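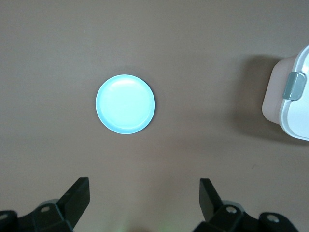 The quote from Stullitz ran to 17 pages, and the arms were on page 2. Everything after that was what Benoît Cordier calls the garnish: mounts, cables, spare fingers, a training day, and a support plan priced like a small yacht.

Cordier plans equipment for Akolgo's site at Kandport, where the job is putting small things on plates and into lidded boxes. He had budgeted for a pair of arms. He had not budgeted for the table.
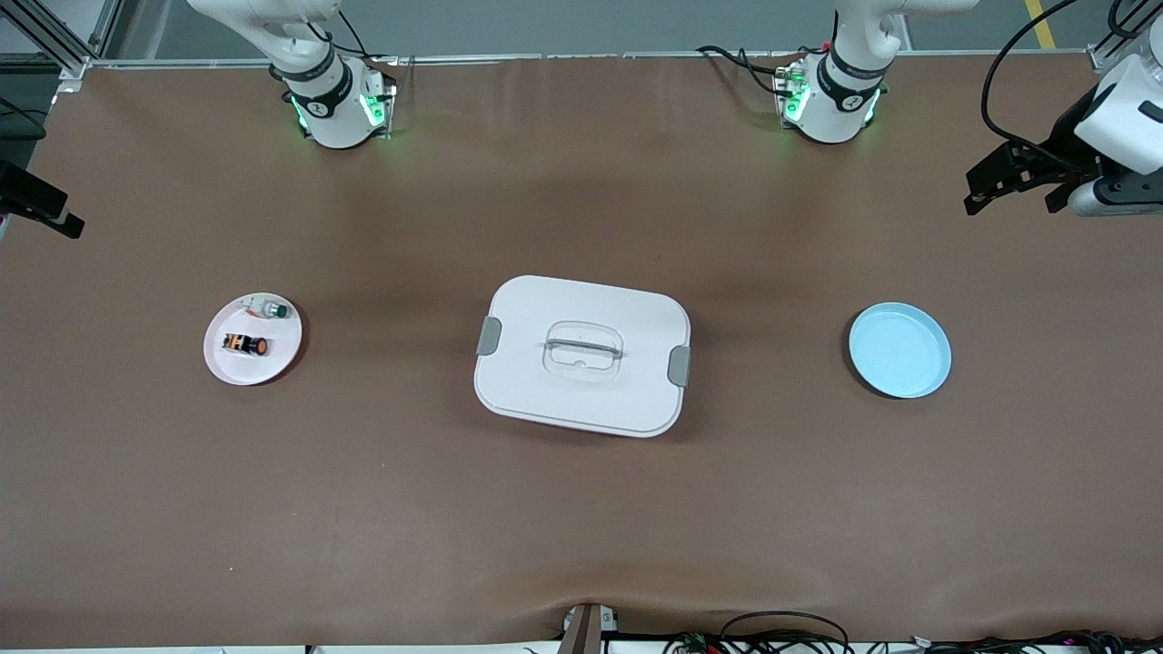
Tranach, the rival bidder, came in cheaper and left out the grippers -- an optional extra, apparently, like wheels on a car. Its delivery time was 19 weeks, starting from a date it declined to name.

His spreadsheet now has 215 rows. Row one says "robots". He would like next year's to begin with "cables", and has asked finance for a meeting in January. Finance has asked what the boxes cost.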